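Workshop Notebook – Student Manipulation Project
Grondenberg Technical Institute, Room 2 bench
Entry for May, afternoon session, opened 1:40 p.m.
Recorded by Borislav Angelovski. Reviewed by Dragica Hodžić.

Purpose of session
To continue the tray task for the spring project (working name Mokside) and to settle the object set before the student teams begin their graded runs. The task sheet calls for block handling and button contact on a single tray, with a cloth present as a soft obstacle. The teams have been working from the second revision of the sheet. Any team still using the first revision should discard it.

Set-up notes
The tray remains at the sink position. Dragica Hodžić asked in the previous entry whether the metal surfaces would interfere with the wrist view, and the students have been told to record any case in which a reflection is mistaken for an object. The red block on the red tray is retained deliberately. Team Manzano requested a substitute in another color and the request was declined, as poor contrast is part of the exercise.

The log from the morning was closed at 4,000 lines. The afternoon log begins a new file. Students are reminded that the operator's initials go in the header and that the header is to be completed before the arm is enabled.
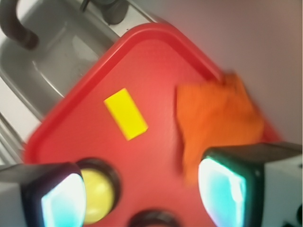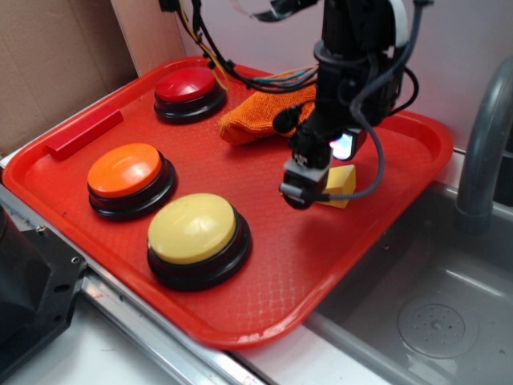
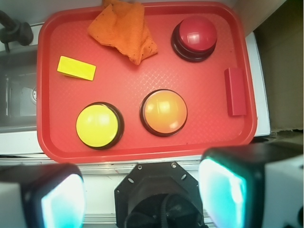
Tray task, wrist views (first and third) and fixed view (second). The orange cloth is present in all three.

Observations
1. Motion blur in the wrist view remains a concern. In the first picture the yellow block is still crisp while the lower part of the cloth is heavily smeared. Team Madesness proposes to discard blurred pictures before labeling. I would prefer that they be kept and marked, so that the effect on the block detector can be measured.

2. The fixed view and the wrist view do not agree on what is easy to see. The yellow block beside the gripper in the second picture is partly hidden by the lower part of the gripper and its cable. Students who work only from the fixed view will need to allow for this when they write the approach step.

3. The red button is separated from the tray mainly by its black base. The color threshold written by the students treats cap and tray as one region. They have been advised to look for the dark ring first and the cap second. The red block has no such ring, and its shadowed edges are the best cue available in the third picture.

4. The cloth lies over the rim in both wrist views. The task sheet does not say whether cloth outside the rim counts as on the tray. D.H. to rule on this before scoring – the two teams have written their scripts on opposite assumptions.

Settings
Approach height was left as in the morning. The wait before gripper closure was set to 600 ms for both teams, at the request of the Madesness group, and is not to be altered during graded runs. The Manzano script still carries its own value and must be corrected. Frame index 1,081 in the afternoon log is flagged for discussion at the next meeting. The time stamp there is earlier than the one before it, and I have not found the cause.

Actions
Borislav Angelovski: revise the task sheet with the cloth ruling once received. Check the clock on the logging computer.
Dragica Hodžić: ruling on cloth position. Confirm the scoring form.
Both teams: submit labels for the afternoon log, using the agreed names only (block, button, cloth, tray). Several files have come in with "towel" and "rag" and will be returned.

Note added 4:15 p.m. – D.H. has read the above and agrees with item 1. Blurred pictures are to be kept and marked. Item 4 is still open.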